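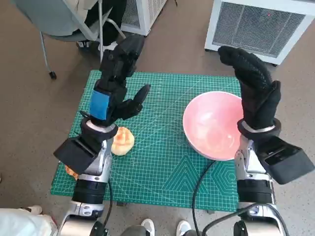 Can I lay the cutting mat directly on the floor?
The mat can lie on any hard floor that is flat, clean and dry, for example tile, stone or vinyl. On carpet it will bend under the blade, so please put a stiff board under it first.

Section 5. Using the mat on the floor

This section is for customers who use the Borneck mat as a layout surface, to arrange bowls, bread and other table things before they draw, measure or photograph them. If you only cut paper and fabric on a desk, you can go directly to Section 6.

Before you start

Keep the mat flat for one night after you take it out of the tube. A mat which was rolled in a cold store needs longer. Do not try to bend it in the other direction to make it flat faster, the surface can get a white line that will stay.

You need:
the mat
a soft broom or a dry cloth
a damp cloth
baking paper, if food will be on the mat
the things you want to arrange

5.1 Preparing the floor

1. Sweep the floor. On a speckled floor the small stones and crumbs are difficult to see, so pass also your hand over it.

2. Wipe the floor with the damp cloth and wait until it is dry. Water that stays under the mat makes it slide.

3. Put the mat down with the grid side up. Press from the center to the corners with the flat hand.

4. Check the corners. If one corner rises, put a book on it and wait 20 minutes.

5. Choose the direction of the mat before you put anything on it. For most work you want the ruler edge nearest to you, so that you can read the numbers without turning the head.

Note: Leave some free space on all sides. People step on the corners of a floor mat more often than they think, and a corner that was stepped on many times does not lie flat again.

Caution: Never put the mat on a heated floor while the heating is on. Heat will bend it and we cannot repair this. The same is for a place behind a big window in August.

5.2 Arranging a bowl and baked goods

The grid is made for cutting, but it is also a good help to place round things. A bowl has no straight side to compare with, and the eye makes mistakes.

1. Start with the largest thing. Usually this is the bowl. Put it on one half of the mat, right or left, and leave the other half free for the small things.

2. Look at the foot of the bowl from above and move it until there is the same number of grid squares between the foot and the two nearest edges. Do not use the rim for this. The rim is wider than the foot and it hides the lines.

3. Put the rolls or buns on the other half. When you use more than one, leave space between them so each can be picked up alone without touching the neighbor.

4. Turn each roll so that its best side is toward you. A pineapple bun, or another bun with a scored top, looks different from each side because the lines are never regular.

5. If you will put the things away and come back to them, write down the place of each one. Read the bottom ruler first, then the side ruler, and always in this order. For the bowl write the left edge and the front edge of the foot.

6. Put the baked goods into the bowl only when the layout is finished. Hold the bun at its sides. If you press from the top, the crust can break and the crumbs go into the grid.

Note: The triangles and hexagons are guides for cutting patchwork pieces. You can put things over them, this will not harm the print. They are not useful for measuring a position, so please use the fine lines for that.

Note: Glossy bowls leave sometimes a thin ring on the mat. It is only dust which collects under the foot. Wipe it with the damp cloth.

Caution: The mat is not a kitchen product. Bread which was directly on the mat should not be eaten. If you want to eat it after, put baking paper between, or keep the bread on a plate. Do not cut bread on the mat either. Crumbs and fat go into the cuts and stop them from closing.

5.3 Choosing the bowl

We receive many questions on this, so Pornthip Wongsuwan from our Jevstead service desk has tried the most common sorts with the floor mat. Her advice is:

A wide bowl is easier to fill than a deep one. The hand can go in with the bun and come out again without touching the rim.

A clear difference in color helps. On the green mat a pink bowl with a white rim can be seen well, also in the evening. A dark green bowl disappears, and people kick it.

Bowls with a rough, unglazed foot should have a thin felt ring under them. The foot can scratch the light lines of the grid when the bowl is pushed. Lift the bowl, do not push it.

5.4 Tidying up after use

1. Take away the baked goods first, then the bowl.

2. Lift the two long sides of the mat a little, so the crumbs go to the middle. Carry it like this to the bin. For the large size it is better to be two persons.

3. Brush the grid side with a soft brush, in the direction of the lines and then across.

4. For sugar or butter use lukewarm water with one drop of dish soap. Do not use alcohol or scouring powder, they take the lines away.

5. Dry both sides and let the mat lie for some minutes before you store it.

6. Store the mat flat, for example under a bed or behind a cabinet. If it must stand, support it over the full length.

5.5 Small problems

The mat slides on the floor.
There is dust or water under it. Clean both surfaces. If it still slides, use the Probert non-slip sheet, order number 164.

The mat has a wave in the middle.
It was stored standing without support. Put it flat with books on it and wait until the next day.

The bowl is not stable.
Check for crumbs under the foot. Then turn the bowl a quarter turn and try again. Many bowls have a foot which is not perfectly even.

The lines are hard to see.
Move the lamp to the side. Light from straight above gives reflections on the grid.

Cuts do not close anymore.
Clean the mat as in 5.4 and leave it alone for one day. Deep cuts from a heavy knife will stay visible. See Section 7, page 19, for the replacement conditions.

Text and drawings for this section: Endang Jugah. Please send corrections to the Jevstead service desk and write the section number in your message.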